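How strict should reset rules be for a cord-into-box task?

Kiều Nghiêm
We're writing house rules for cord packing with a two-finger gripper. Coiled power cord, open cardboard box, green cloth on the table. My draft says every run begins from the same layout, boxes included. A colleague says that's fussy and the cord never lies the same way anyhow. Do I fix the layout or let it wander? We have 600 runs to get through and I would like to still have colleagues at the end. 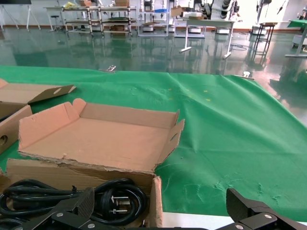

2 answers

Braulio Zamudio
Both, sorry. Fix what you can fix and write down what you can't. At Castura our sheet was 13 lines long and the useful ones were:
- Note which way the plug prongs point before each run.
- Smooth the cloth or don't, but pick one and put it in writing.
- Swap a box when the torn edge starts catching the cord. "It's only cardboard" is how you lose a Saturday.
- Define "in the box." All loops inside the walls, plug too. We argued over a dangling plug for most of February.
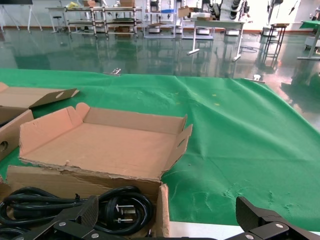

Cord coiled inside the box, plug prongs to the right.

Hands stay off the table until the arm is stopped. Put that one first, in large type.

Shengli Lei
just use tape marks for the boxes. we did 20 runs without them and had to redo all 20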